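Line drying and cotton shrinkage

11 June 2018

I have been measuring the same flat cotton sheet after each wash, mostly to settle an argument with Buppha Chareonsuk over whether the tumble dryer or the hot wash does the damage. The sheet is a plain Rungrueang double, unbleached, hemmed on all four sides.

Length when new was 2,302 mm, taken along the centre fold. After 12 washes at 60 degrees, dried on the line, it was 2,188 mm. Most of the loss came in the first three washes. Width changed far less, as the lengthwise threads are held under more tension during weaving.

Measurements were made on a flat floor with a steel tape, after the cloth had been left indoors overnight. Ironing first adds a few millimetres and was avoided. 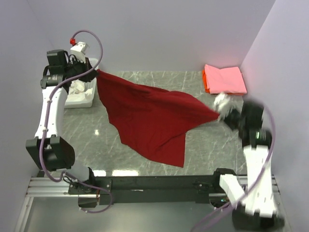

Does pulling a damp sheet lengthwise before hanging bring the size back?

Partly. The cloth recovers some length while damp and keeps it once dry, but the next wash takes it out again.

The dryer run starts with a second sheet from the same pack.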